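How Our Halls Wash Their Clothes
Lamduan Thongdee

My project was about how much water students use on laundry, and I really enjoyed it! I gave out 75 surveys across the Stiseo and Mulder blocks and got 40 back.

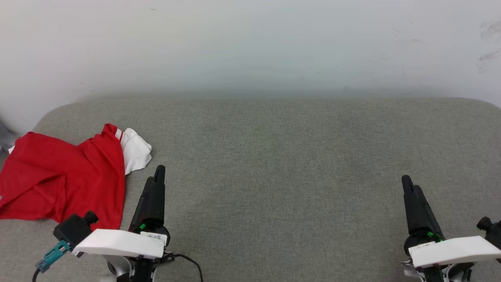
Most people wash far too little at once. Many do a separate load for anything bright – a red top with a bit of striped white on it, like the one lying crumpled on the grey seat, would often go in alone. 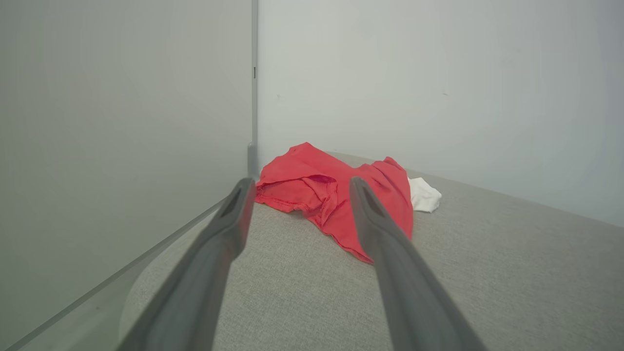

Only 3 people said they ever wait for a full drum, and all of them live in Mulder. Next term I'd like to ask about drying too.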